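Search articles, topics, authors
Go

Stop Throwing Out the Scuffed Bin

By Chantal MacDonald
5 September 2026
884 shares | 35 comments

I have a big gray bin I've been told to get rid of four times now. Once by my sister, twice by my landlord, once by a man who came to look at the boiler. It has high walls that slope out, a floor that's all scratches, and it's ugly. Fine. It's ugly. It is also the single most useful thing I own and I want to make a case for it before the next person offers to "take it to the dump for you."

The case goes like this. We have been sold the idea that tidying is about small containers. Little clear boxes with a lid and a label. Drawers inside drawers. I did all that. Spent $200 at Charbonneau on a set of stacking trays, the linen-colored ones, and spent a whole Sunday in May putting batteries in one and string in another. By the Friday the string was on the counter again. The trays are still in the closet, mostly holding each other.

What works is one large open thing you can throw stuff into from across the room. No lid. No sections. The high sides matter, things don't roll off and end up under the stove. The slope matters too – you can get an arm in without scraping your elbow, and when you're done you can see the bottom. Seeing the bottom is the whole point of it. A deep straight box swallows things. I lost a pair of good scissors in a straight box for most of a year.

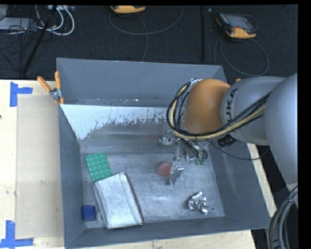
And the wear. People get so worked up about wear. The coating goes, the metal shows through in patches, and suddenly it's trash? A scratched floor in a bin is a bin that has been used. You don't throw out a baking sheet for going dark in the corners. Or maybe you do, in which case please leave it on my step.

I had this argument with Ye-seo Moon, who runs the repair table at Beludura and has opinions on storage. Her view is that open bins are just a way of not deciding. You toss it all in, you feel clean, and the mess is still there with walls around it. She's partly right. I've got a toy pear in mine that belongs to nobody in this house, and a dog leash, and we have no dog. But deciding takes time and most evenings I've got 15 minutes between dinner and falling over. I'd rather the floor be clear and the deciding happen on Saturday.

She also says I should at least line it. Kedano make a felt liner. I tried it for a week, it bunched up, crumbs got underneath, I took it out. Bare metal you can wipe. One rag, hot water, finished. Put it on the table to do it, no bending. If the table's wood put a towel down first, I have the ring marks to prove that.

What bugs me more is the replacement thing. The new ones at Grikano look nearly the same only the walls are lower and the corners are tight, so dirt sits in them and you need a toothbrush. Somebody in a meeting decided low looked nicer on a shelf. It does look nicer. It holds half as much and the soft round stuff – balls, fruit, rolled up socks – goes right over teh side. I bought one for the hallway and it's now a planter. A decent planter, I'll give it that.

Yes, big bins take up room. Mine is in the way every single day, I walk around it to get to the back door. If you live in a studio you may have to choose between one and a chair. I'd still think about it. You can sit on the floor, and the floor will be clear.

And if yours is scuffed, keep it. If it's flaking where food goes then ok, use it for something that isn't food, I'm not a lunatic. Gloves, kids' stuff, jars on the way to recycling. Just don't put it on the curb becuase a visitor made a face. The man with the boiler didn't even fix the boiler.

35 comments | Share this

More like this
My mother's button tin is not clutter
Against the matching jar
What the hall closet knows
Repair tables and who they're for
The case for one good rag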